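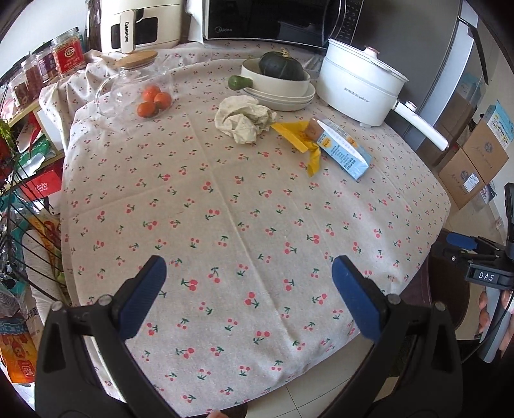
Küche & Haushalt > Textilien > Tischdecken glätten und auflegen

Knickfalten aus der Leinentischdecke bekommen (ganz ohne Bügelbrett!)

Ich liebe Leinentischdecken. Ich liebe sie wirklich, vor allem die bedruckten mit Kirschen, Zitronen oder kleinen Zweigen, und sobald so eine auf dem Küchentisch liegt, schmeckt mir sogar der Kaffee vom Vortag besser. Nur das Faltkreuz quer durch die Mitte, das jede Decke aus dem Schrank mitbringt, hat mich jahrelang geärgert. Auf einem runden Tisch sieht man es besonders gut, weil es keine Kante gibt, die von den Linien ablenkt.

Bügeln? Könnt ihr machen, klar. Aber bei einer großen runden Decke rutscht immer die eine Hälfte vom Brett, während man an der anderen arbeitet, und am Ende hat man neue Falten hineingebügelt. Den Trick mit dem Sprühen direkt auf dem Tisch habe ich von Touran Yazdani aus meinem Nähkurs in Drelden, und seitdem steht mein Bügelbrett meistens im Keller.

Was ihr braucht

- eine Sprühflasche mit feinem Nebel (die für Zimmerpflanzen reicht völlig)
- lauwarmes Wasser
- ein sauberes, trockenes Geschirrtuch
- eine Unterlage aus Molton, falls euer Tisch keine Feuchtigkeit verträgt

So geht's

1. Tisch frei räumen, auch Obst, Gläser und Topf. Ich weiß, man möchte gern außen herum arbeiten, aber dann zieht der Stoff ungleichmäßig.

2. Molton auflegen und glatt streichen. Bei einem lackierten oder geölten Tisch bitte nicht weglassen!

3. Die Decke auflegen und ausrichten. Wenn sie genau auf Viertel gefaltet war, ist das Faltkreuz jetzt sogar nützlich: Der Schnittpunkt gehört in die Tischmitte. Dann einmal um den Tisch gehen und schauen, ob der Überhang überall gleich lang ist.

4. Die Knicklinien einsprühen, und zwar nur die. Der Stoff soll sich feucht anfühlen, aber nicht tropfen. Aus 32 cm Abstand wird der Nebel bei meiner Flasche schön gleichmäßig; probiert es mit eurer einfach aus.

5. Mit der flachen Hand von der Mitte nach außen streichen, dabei mit der anderen Hand am Saum leicht gegenhalten. Bei hartnäckigen Stellen das Geschirrtuch um die Hand wickeln und mit etwas Druck darübergehen. Das macht richtig Spaß, man sieht die Linie unter den Fingern weicher werden!

6. Jetzt 15 Minuten in Ruhe lassen. Danach noch einmal sprühen und streichen. Bei dickem Leinen brauche ich fast immer diese zwei Durchgänge, bei dünnem Mischgewebe reicht oft einer.

7. Ganz trocknen lassen, bevor etwas daraufkommt. Korkdeckel, Pappschachteln und bunte Bänder gehören nicht auf feuchtes Leinen, die können Ränder oder Farbe hinterlassen.

Was tun mit sehr alten Knicken?

Lag die Decke monatelang gefaltet im Schrank, hilft Sprühen allein manchmal nicht. Dann wasche ich sie kurz durch, schleudere nur schwach und lege sie noch leicht feucht auf den Tisch. Am besten abends, über Nacht erledigt das Leinen den Rest von selbst.

Und beim nächsten Mal

Rollen statt falten! Renzo De Luca hat mir dazu in den Kommentaren geschrieben, dass er seine Decken auf lange Pappröhren aus dem Stoffladen wickelt. Habe ich sofort nachgemacht, klappt wunderbar. Wer keinen Platz für Rollen hat, hängt die Decke locker über einen Hosenbügel und legt vorher ein Handtuch um den Steg.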